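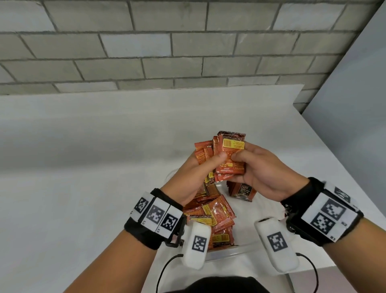

Coffee sachets, and where to keep them

Last updated: February
Filed under: Kitchen, Shared Spaces, Small Jobs

The coffee at our place has been kept in a glass bowl for two years. The bowl was Kyriaki Liapis's idea. We had moved into the rooms at Trollmont and there was no kitchen to speak of, just a white counter against a painted block wall, with an outlet and enough room for a kettle. She had the bowl at home, it was clear, and everybody could see what was in it. We filled it with instant coffee in single sachets and that was the coffee station.

It worked fine when only a few of us used the rooms. Now there are 14 of us with keys, and on a busy morning up to 10 people want coffee between nine and half past. A bowl is a bad shape for that. The sachets are glossy, they slide, and once they are piled above the rim every person who takes one knocks another onto the counter. The ones at the bottom never get picked. New boxes get tipped in on top and the old ones stay down there.

I spent part of an afternoon on it last month and this is what I did, with a few notes on what I'd change.

Getting everything out

I started by picking up the sachets in small stacks. My first thought was to tip the whole bowl over, and I would say don't do that on a smooth counter unless you have something along the front edge. I did a handful at a time, squared the edges between both hands, and put them down. If you get the crimped ends all pointing the same way, a stack holds together well enough to carry. If you don't, it fans out and you end up with half of it back where it started.

The expiration dates were my main reason for handling them. I had asked Ajith Chacko to help with this because he has better eyes than I do and the print on a coffee sachet is very small. We went through them under the desk lamp. A few were past date and went in the trash. The ones that were close went into a mug by the kettle with a note that said "drink these first," and that mug was empty in three days, so the note is a good method.

Torn ones went out as well. You find them by feel. The foil goes soft, and there is usually a bit of brown powder on whatever was next to it. Wipe the neighbors with a dry cloth. A damp one makes paste.

The container

I wanted something with straight sides and a flat base. Leonora Rivera told me about Falumance, the housewares store out past the highway, which is 38 minutes each way from us, and I only went because I also needed shelf brackets. They had a whole wall of storage boxes. I looked at a few things:

- Clear sides. I would not buy a solid one for a shared kitchen. People open it to look, and then they leave it open.
- Rounded corners on the inside. Square corners collect powder and you need a brush to get it out.
- Tall enough for a sachet to stand up in. I took one with me in my coat pocket to check, and I recommend doing the same. The first box I liked was too shallow by the width of a finger.
- A handle or clips you can grab. Ours has orange ones, and they are easy to find without looking.

The Clirnik boxes on the shelf above were nicer, with a bamboo top, but they cost more than the coffee. I left them there.

I washed the container when I got back and let it dry overnight with the opening down. Foil packets will put up with a little moisture on the outside, but they stick to each other and to the plastic, and then they don't slide out the way you want.

Filling it

Most of this was done with the sachets spread over the table, because you need to see the fronts and the backs to get them facing one way. I work from the middle of the pile. Both hands, a bundle in each, tap the bottoms on the table, and then into the box. 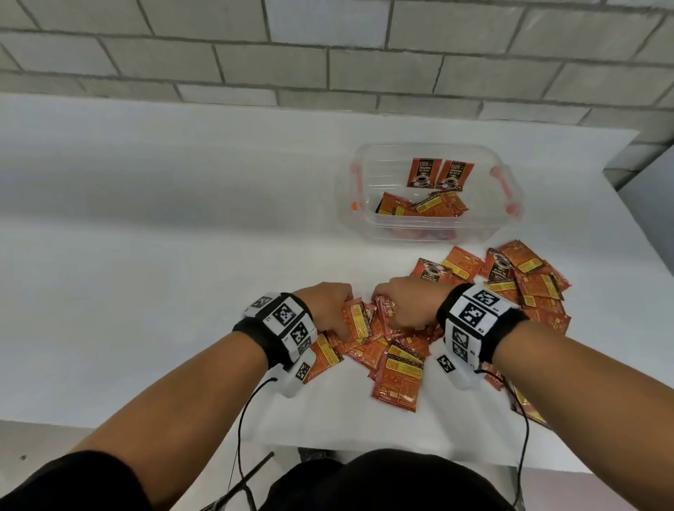 I tried two ways of loading it. The first was standing them up along the back wall, fronts out, like cards in a file drawer. It looks good, and whoever comes in can read the label through the plastic. The D2X ones have a picture of a cup and saucer on the front and the word BLACK, and that settles a question I used to get every morning from people who take it with milk and wanted to know if the milk was already in there.

The trouble with standing them up is that they need support. A full row stays put. Half a row leans, and then the front ones go down flat and take the rest with them. You can wedge the row with a folded piece of card, and I did that for a week, but the card got thrown away by somebody being tidy.

The second way is flat, in overlapping layers, like roof shingles. It holds more and it doesn't fall over. You lose the look of it, and the lower layers have the same problem the bowl had, though not as badly, since you can see through the side how old stock is moving.

What I settled on is a mix. A few upright at the back so people know what it is, and the rest laid flat in front. When I top it up I lift out the flat ones, put the new ones underneath, and lay the old ones back on top. It takes a couple of minutes – less than it used to take me to pick sachets up off the counter.

What other people said

Rafail Economou said he preferred the bowl. He likes to grab without looking, and he says the box makes coffee feel like office supplies. I understand that. Charalambos Pappas pointed out that the box can sit flush against the wall and the bowl never could, so there is now space for the sugar jar in front of the kettle. He moved the sugar jar there himself and I have left it.

Kyriaki was not bothered about her bowl. She took it home, brought it back, and put mandarins in it. It is much better for mandarins.

Two things are still not right. The first is the empty sachets. We have no bin within reach of the counter, so the torn-off strips end up next to the kettle, or in it in one case. I have been looking for a small bin that can hang off the edge of the counter, and haven't found one that fits the lip. If you know of one, leave a comment.

The second is tea. The tea is still in its cardboard boxes on the windowsill, and the boxes are coming apart at the corners. Leonora drinks more tea than the rest of us put together and has asked, politely, when it is the tea's turn. I have a second container in mind, the shallow one that was no good for coffee, because tea bags are a lot shorter. I'll go back to Falumance when I need something else from out there. There is a bakery called Tam on the same road that does a decent cheese roll, and it closes at two, so I will need to leave earlier than I did last time.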